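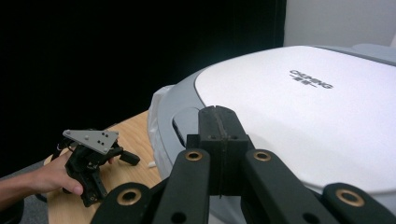 Photo: Malte Rathjen

Chapter 2
Who wrote it, and for whom? Reading old religious texts in the classroom

In this chapter you will learn
how scholars speak about the authorship of old religious texts
why two accounts of one event can differ
what a teacher may say in class about such differences, and what should be left to the family and the congregation

2.1 A question from the back row

In December, during my first year as a teacher of religious studies in Clastberg, a boy of twelve asked me who had written the Psalms. I answered that tradition connects many of them with King David. He was not satisfied. He wanted to know if David had really written them, and if not, whether somebody had told a lie. I had a degree in the subject and I had no good answer for him.

The present chapter begins with this question because most pupils ask it sooner or later, in one form or another. They ask it about the Psalms, about the books of Moses, about the letters of the New Testament. Behind it stands an idea of writing which is quite modern. For a pupil today, a text has an author, the author has a name, and the name is printed on the cover. If the name is wrong, there must be a mistake or a fraud.

In the ancient world the matter was seen differently in several respects. Many texts circulated without any name. Some were the work of a group, and were copied and enlarged over generations. In other cases a pupil of a well-known teacher wrote in the name of this teacher. How far readers of the time accepted such a practice is still disputed, and we will return to the dispute in section 2.4.

2.2 Three words which are often confused

Before we go further, it is useful to fix some terms.

Anonymous. A text is anonymous when the author is not named in the text itself. The four Gospels of the New Testament are anonymous in this sense. Their titles are generally held by scholars to be later additions, although some scholars defend an early date for them.

Pseudonymous. A text is pseudonymous when it carries the name of a person who did not write it. Several letters in the New Testament are placed in this group by many scholars, while others hold that they are genuine.

Attributed. A text is attributed to a person when a tradition says that this person wrote it. The attribution may be right or wrong. The Letter to the Hebrews was for a long time attributed to Paul, although his name does not appear in it.

Pupils mix up the first two words very easily, and so do many adults. I advise you to write them on the board and to leave them there for the whole unit.

2.3 When accounts differ

A second difficulty comes when a class reads two versions of one story side by side. The book of Genesis opens with an account of creation in seven days and continues with another one, in which the order of events is not the same. The books of Samuel and the books of Chronicles tell of the same kings with a different weight. The Gospels of Matthew and Luke both tell of the birth of Jesus, but only Matthew has the wise men from the East and only Luke has the shepherds.

Hannelore Reinholz, with whom I taught for many years, let her pupils read the two birth stories without any introduction. They had 40 minutes to make two columns on a sheet of paper. She did not allow the word "contradiction" in the first lesson. She wanted the pupils to look before they judged, and only in the next lesson did they discuss what the differences could mean. Some pupils decided that one writer must be wrong. Others thought that each writer had chosen what was important for his own readers. Both opinions were written down, and both were examined again at the end of the unit.

I have used this method often. It is slow, and with a restless class it can fail. In one group of mine the columns stayed almost empty, for the reason that the pupils knew the Christmas story so well from plays and songs that they did not really read the page any more. With such a group it is better to begin with Samuel and Chronicles.

2.4 What the teacher may say

The teacher of religious studies in a state school speaks to believers and to non-believers in the same room. It is correct to say "many scholars think" and "this tradition teaches". It is not the task of the teacher to say "your parents are mistaken". Between these sentences there is a wide field, and a beginner will sometimes step to the wrong side.

The following two cases are taken from school practice. Read them first without the commentary on page 43.

Case A. A teacher tells a class that the writers of the Gospels never met Jesus. A mother complains. The teacher replies that this is the position of most university scholars.

Case B. A pupil says in class that every word of the Bible was dictated by God. The teacher thanks her and moves to the next point on the plan.

Words for revision: anonymous, attributed, authorship, pseudonymous, tradition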